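May 11, 2019

Twelve hours of sleep and my legs still feel like somebody else's! But I want to get the walk down while it's fresh, so the washing can wait.
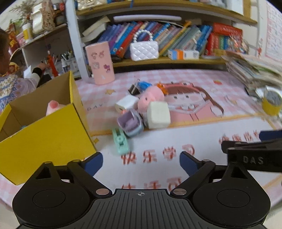 The pink-and-white checked mat, with the cartoon girl.

Right, the ridge. We did it, all of it, Ala to Senov over the top, with Tomoyo in front nearly the whole way and me puffing along behind her like an old kettle. I've wanted to do that path since October, when we got as far as the first gate and had to come down again in the hail. No hail this time. We had a bit of drizzle at the start, then thin cloud, then such a blue sky that I burnt the back of my neck and one ear.

The bus put us down at Ala a bit before seven. The bakery was open (hooray) and I bought two cheese rolls and a sort of bun with caraway in it, which I ate before we'd even found the path. The first hour is all beech wood, and the leaves are at that stage where they're so new they look lit from inside. Cuckoo going the whole time. I counted up to thirty calls and lost my place when I tripped on a root.

After the wood it gets steep. There's a chain on one bit, which Tomoyo says is for show, and I held on to it with both hands all the same. Then you come out on grass and there are flowers everywhere — gentians, proper deep blue ones, and a tiny yellow thing like a pansy that I still can't find in my book. I've tried three times this morning. It had whiskers on the lower petal and leaves with a wavy edge. Must ask Haruto.

The top post says 1,503 metres. Somebody has scratched a fish on it. We sat with our backs to the cairn, out of the wind, and had the cheese rolls and Tomoyo's cold rice and pickles, and I think that was the best lunch I've had this year, including the one at the wedding. You could see the reservoir and the two church towers at Senov, and far off a line of snow that we argued over for ages. I said it was the Gosus hills. Tomoyo said it was cloud. It didn't move in the forty minutes we sat there so I'm calling it for me.

Coming down was harder on the knees than I'd bargained for. It's 692 metres at Senov bridge, so that's a lot of down, and most of it is loose stone. I took my socks off at the stream and put my feet in and yelped so loudly that a man with a dog came round the corner to check on us. Lovely dog, brown, enormous ears, name of Odukoya after the man's old landlord. He told us the hut on the north side is open again with soup at weekends, so that's the next one settled!

We missed the four o'clock bus by about as long as it takes to tie a bootlace. Sat on the wall by the bridge, ate the last of the chocolate, and Tomoyo taught me the names of the clouds. I can remember two of them. The next bus was an old rattly one and I fell asleep against the window and woke up with a red line down my cheek.

Things to remember for next time: more water (I ran out before the stream), the thin gloves, a hat with a brim, and the blue plasters because the cheap ones slid off inside ten minutes. Don't wear the green socks. Take the flower book even though it's heavy.

Haruto rang just now and he's coming on the hut walk, he's already looked up the buses. He thinks my yellow flower is some kind of violet and wants a drawing, so I've had a go on the back of the bus timetable. It looks like a startled cat. Sending it anyway.

Left heel has a blister the size of a penny. Bath, then soup, then I'm going to get the map out again.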